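三十四票之后：瓦拉罗左翼执政的得与失

阅读时间：12分钟
分享 34　评论 2

瓦拉罗的市政厅在河的北岸，公交总站在南岸，中间隔着一座桥。计票那天夜里，左翼联盟的人大多聚在南岸，在总站旁边那间以前给司机换班用的休息室里等结果。最后一个投票站的数字送到时已过凌晨一点，有人把数字抄在排班用的白板上，算了一遍，又算了一遍。差三十四票。

联盟在这座城市执政十二年，结束于这三十四票。

此后的几个月里，本地和外地的评论很快给出了解释。保守一方说选民终于厌倦了涨上去的地方税；联盟内部的左派说，联盟早就丢掉了自己的人；联盟内部的另一派说，正是那批左派把中间选民吓跑了。几种说法都能找到材料支持，也都有解释不了的地方。税涨得最多的那一年联盟是赢了的，而且赢得不难看。南岸几个老工人街区的投票率确实掉了，可北岸新楼盘里投给联盟的人比上一届还多。

我从四月开始陆续采访了执政时期的议员、工会干事、公交司机和几个已经搬走的老住户。这篇文章想讲的是联盟怎样上台，上台后做了什么，哪些事做成之后反而削弱了它自己。

从公交开始

要讲瓦拉罗的左翼，绕不开赫尔塔德（Heltard）。

赫尔塔德是一家客运承包商，拿下瓦拉罗公交合同的时候，市里的说法是引进竞争、减轻财政负担。合同签得很长，条款对外保密。头一年线路没有大变，第二年晚班车开始减少，往河滩老区去的那条线改成只在早晚高峰运行。司机的合同被重新签过，原先按工龄计算的津贴并进了基本工资，账面数字好看了，到手的钱少了。

廖建华（Jianhua Liao）当时是总站的调度员。他年轻时在南岸的纺织厂干过，厂子关了以后考了驾照开公交，后来腰不好，转去做调度。他没有参加过任何政党，工会会费倒是一直交着。据他回忆，最早让司机们恼火的是厕所。

“终点站的厕所锁了，说是清洁外包的合同没谈拢。跑一趟来回，中间没有地方上厕所。你去跟经理讲，经理说这个归市里管；去跟市里讲，市里说合同里写了归公司管。”

他把这件事写成一封信，复印了贴在休息室里，让愿意的人签名。签名的人比他想的多，连几个平时不同工会来往的兼职司机也签了。信递到市议会，没有答复。接着是一次为时很短的停工，停工那天早上，桥上走满了步行上班的人。

停工在法律上站不住脚，公司随即把廖建华和另外一名司机告上了法庭。这一告，事情就出了总站。河滩老区的住户本来就因为晚班车的事积着气，他们在教堂的地下室开会，起初只打算给两名被告凑律师费。会开了几次，议题越来越多：房租，关掉的游泳池，小学旁边那块卖给开发商又一直空着的地。有人提出，既然这些事都得市议会点头，不如自己去选。

左翼联盟的雏形就是这样来的。后来写党史的人喜欢把它追溯到更早的左翼传统，说瓦拉罗的纺织工人曾经如何如何。廖建华对此不以为然。他说当时在座的人里，真正读过那些书的没有几个，读过的几个还互相不说话。

一个不太情愿的联盟

互相不说话的那几个人，后来都成了联盟的骨干。

苏迪尔·帕尼克（Sudheer Panicker）是其中之一。他在彭顿（Pemton）的一所学院教经济地理，住在瓦拉罗北岸，此前属于一个人数很少的社会主义小组。小组同当地工党背景的老议员积怨很深，起因是一次早已没人说得清的退党事件。帕尼克承认，联盟头一年的会议，相当一部分时间耗在旧账上。

“我们要争论的事情是现成的，搬出来就能用。对国家的看法，对选举的看法，对别的国家革命的看法。教堂地下室那些人坐在那里听，听完问，那房租怎么办。”

几方最后签了一份只有两页的协议。协议不谈理论，也不规定成员组织必须解散，只写了若干条市政主张：收回公交，停止出售公有土地，重开游泳池，市政合同一律公开。凡接受这些主张的人都可以用联盟的名义参选，当选后只拿相当于熟练工人的薪水，余下的部分上交。

这份协议的好处和坏处都在于短。它让联盟能够成立，也让许多问题留到了以后。比如，如果收回公交需要举债，举多少债可以接受；如果上级政府削减拨款，是照削还是违法超支；议员在议会里的投票究竟听谁的。协议里一个字也没有。

联盟第一次参选就拿到了多数。对手准备不足，老执政党内部又恰好在闹分裂。选举第二天，新议员们去市政厅领钥匙，发现会议室的暖气是坏的。据说前任已经报修过，维修也外包了。

收回合同

真正坐进市政厅以后，联盟才看到赫尔塔德的合同全文。

合同里有一条补偿条款：市方若提前终止，须按公司预期利润赔付到合同期满。市里的法务认为这一条难以推翻。联盟的左派主张直接终止，打官司，让公众看看条款是怎么写的；另一派主张等，等合同中期审查的时候再动手。两边吵了整个冬天。

最后的办法出自一个谁也没注意的地方。帕尼克带着几个学生把公司历年上报的班次数据同总站的调度记录逐日比对。调度记录是廖建华存下来的，手写，按月份用绳子捆着，堆在他家的阳台上。比对的结果是，公司申报的班次里有相当一部分没有开出过。合同中另有一条：服务持续不达标，市方可以无偿终止。

赫尔塔德否认存在虚报，称差异来自统计口径。双方没有走到判决，以和解收场，和解金额低于原先补偿条款算出来的数，但也绝不是零。公交回到了市里手中。联盟内部对这笔和解金一直有不同看法，有人认为是明智的代价，有人认为证据在手还要给钱，等于承认理亏。帕尼克属于后一种，他为此缺席了表决。

公交收回来后的头几年，是联盟最好的日子。晚班车恢复了，河滩线全天运行，终点站的厕所开了锁。乘客人数逐年上升。司机恢复了工龄津贴。游泳池重新开放那天，排队的人一直排到了桥头。外地来参观的代表团络绎不绝，市政厅为此专门安排了一名职员接待。

我在市档案室翻到过那几年的接待记录。访客多是别处的左翼议员和工会代表，也有研究者，还有一支拍纪录片的队伍。留言簿上的话差不多都是一个意思：这里证明了可以做到。有个访客写得长一些，问市里打算怎样把公交的做法推广到住房上。下面没有人回复。 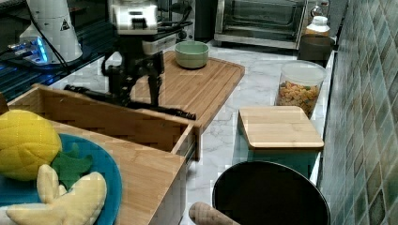
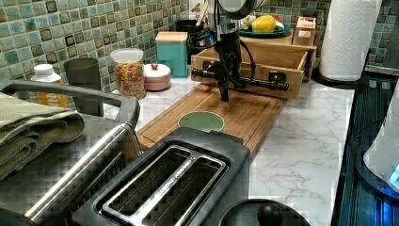
住房是联盟执政中期最大的难题，也是它后来失分最多的地方。

协议里写了停止出售公有土地，这一条执行得很彻底。可是停止出售只是一个否定性的决定，土地留在手里，还得有钱盖房。瓦拉罗的举债额度由上级政府核定，收购公交资产时已经用掉了大半。联盟因此陷入了一种尴尬：它手里有地，有等房的人，有愿意施工的本地企业，唯独没有额度。

小学旁边那块空地最能说明问题。联盟上台前，那块地卖给了一家开发商；上台后，市里以对方逾期不开工为由把地收了回来，报纸登在头版。可是收回之后，地还是空着。先是说要盖公租房，图纸画好了，额度批不下来；后来改成与住房合作社共建，合作社成立了，贷款又谈不拢。围挡上喷着“公有土地不出售”的大字，颜色褪了再补喷，补过好几次。

程街（Cheng）一带的居民对那块围挡印象很深。程街在南岸，两边是纺织厂当年盖的联排房，后来多数转到了私人房东手里。联盟执政以后，公交方便了，游泳池也近，程街的房子忽然抢手起来。北岸和彭顿的年轻人过来租房，房东把旧租客的约到期不续，粉刷一遍再租出去，租金往上走了一大截。

这件事在联盟里引起的震动比外界想象的要大。好的公共服务抬高了地价，地价的收益归了房东，搬走的恰恰是当初在教堂地下室开会的人。帕尼克在内部通讯上写过一篇很长的分析，认为市政左翼若不能控制土地，其余一切改善最终都会变成对房东的补贴。文章写得清楚，传阅也广。它没有提出在现有权限之内可以怎么做，他后来也承认这一点。

市里能做的是一些小事：设立租客咨询处，对空置房屋加收费用，给公职房东订立行为守则。空置费在法庭上被推翻了一次，修改后重新通过，收上来的钱刚够支付征收人员的工资。咨询处倒是一直忙，那里的工作人员告诉我，来的人常常已经收到了搬离通知，要帮忙的无非是多拖几个星期。

议会里的人和议会外的人

联盟早年有一个惯例，每次议会开会之前，先在教堂地下室开一次公开会，议员把议程念一遍，谁都可以发言。公开会没有约束力，但议员通常会照着多数人的意思投票。

惯例维持了几年，慢慢变了样。议程越来越厚，涉及预算的部分没有文件根本看不懂，而文件往往前一天才印出来。来的人少了，来的总是那一批，发言也总是那一批。后来公开会挪到市政厅，理由是那里有投影，座位也舒服。从南岸过去要坐车过桥，散会时正赶上末班车。老年人先不来了，带孩子的人接着也不来了。

廖建华在第二届任内当选议员，只做了一届。他说自己不适合。

“我坐在那里，文件送过来，每一份都说别无选择。我知道它有道理，写文件的人我也认识，是个好人。投了赞成，回到总站，大家问我为什么投赞成，我把文件上的话说一遍。说着说着我就听见自己像以前那个经理。”

他指的是冻结公交票价补贴的那次表决。上级拨款连年缩减，市里先砍了行政开支，又砍了文化项目，最后轮到公交。联盟左派提议编一份“需求预算”，按实际需要列支，不管额度，逼上级来接管。这个做法历史上有人用过，结局各不相同。多数议员担心的是接管之后会发生什么：上级派来的专员头一件事多半就是把公交再包出去，那十几年的力气就白费了。

需求预算没有通过。左派的几名议员投了反对票，其中两人随后退出联盟，以独立身份留在议会。帕尼克不是议员，他选择留在联盟里，在通讯上继续写文章批评领导层。他的理由是，退出去以后能做的事情更少。退出的两位不同意，他们认为留在里面的人替砍预算的人提供了一块遮羞布。这场争论到今天也没有完，我分别采访他们时，双方都带来了当年的会议记录，画过线的地方还不一样。

司机工会的态度更值得留意。工会是联盟的根基，联盟执政之后，工会面对的雇主就变成了自己人。头几年谈判很顺利，有时在电话里就谈完了。到拨款缩减的时候，工会发现自己不太会同市里吵架了。干事们同议员太熟，知道对方的难处，提出的要求还没写到纸上就先打了折扣。年轻司机没有经历过赫尔塔德时期，他们拿到的是缩水的津贴和排得很密的班，看不出这个雇主和别的雇主有什么两样。有一年工会改选，老干事全部落选。新干事上任后第一件事就是宣布在地方选举中不为任何一方背书。

我问过廖建华，当时是否有人去找新干事谈过。他说有，他自己去的，谈了一个下午。对方很客气，给他倒了茶，问他知不知道河滩线现在每一趟的间歇是多少。他不知道。他离开调度岗已经很久了。

最后一次选举

最后一次选举的竞选手册我手里有一份，印得很好。封面是公交车，内页是游泳池，中间有一张表，列出历年完成的事项。表很长，每一项都属实。

手册里关于将来的部分占一页，主要内容是“守护”：守护公交，守护游泳池，守护公有土地。对手那边的手册薄得多，印着小学旁边那块空地的围挡，下面一行字：十二年了。

联盟的人后来说这不公平，额度是上级卡的，上级正是对手那个党在执政。这话有道理，只是要向选民讲清楚额度核定的程序，需要很长的时间，对手只要一张围挡就够了。

选票的分布很说明问题。北岸投给联盟的人多了，这些人多半坐公交上班，受过良好教育，赞成公有化，不少人就住在租金涨起来之前买下的房子里。南岸投给联盟的少了，少掉的票并没有去对手那里，大部分是没有来投。程街的投票站在小学礼堂，计票员告诉我，那天下午有很长一段时间没有人进来。

退出联盟的两位议员以独立身份参选，都没有当选，他们在两个选区得到的票加起来超过三十四张。联盟里有人为此耿耿于怀。这种算法我不太赞成。按同样的算法，可以把输掉的原因归给任何一个街区、任何一趟晚点的车，甚至归给那天下午的雨。

左翼地方执政的经验，在各地有过许多讨论。常见的写法有两种，一种强调外部限制，财政、法律、上级政府和资本的去留，结论是一座城市里办不成社会主义；另一种强调主观错误，领导层软弱、脱离群众，结论是换一批坚定的人就能办成。瓦拉罗的材料两边都能用。外部限制是实在的，合同、额度、法庭判决都白纸黑字摆在那里。但同样的限制之下，公开会是否一定要搬到北岸，工会是否一定要学会替雇主着想，这些事情没有哪个上级下过命令。

联盟上台时，它的成员分布在总站、学校和街区里，人不多，可是每个地方都有。执政以后，能干的人一个个进了市政厅，做议员，做议员助理，做项目主管。廖建华数得出总站每一个被调走的人。“都是应该去的，”他说，“那边也确实缺人。”选举输了之后，这些人离开市政厅，有的去了别的城市，有的进了咨询公司，回到总站的很少。教堂地下室早已租给了一家托儿所。

新一届议会上任后，没有立刻动公交。外包的方案在讨论，据说正在征询意见，赫尔塔德有没有兴趣，公司没有回复我的询问。游泳池缩短了开放时间。公有土地的禁售决定倒是很快撤销了，小学旁边那块地挂牌出售，目前还没有买主，围挡上的字还在。

工会的新干事在夏天发起了一次关于排班的签名，地点还是总站那间休息室。签名的范围比以往宽，清洁工和车辆维修工也在内，他们大多不是司机工会的会员。廖建华去签了字。干事问他愿不愿意把早年保存的调度记录借出来，新来的人想看看当时的班次是怎么排的。记录还在阳台上，有几捆受了潮，他花了几个晚上把它们摊开晾干，按月份重新捆好，坐河滩线送了过去。

帕尼克在写一本关于市政土地政策的书，初稿已经寄给几位旧日同志传阅。他说收到的意见彼此矛盾，有一位在页边写满了字，内容全是关于赫尔塔德那笔和解金的。

分享　评论（2）

相关文章
合同背面：公共服务外包里的补偿条款
工会该不该给自己的朋友背书
彭顿的租客互助会为什么没有散
“需求预算”简史
读者来信：关于地方债额度的几点补充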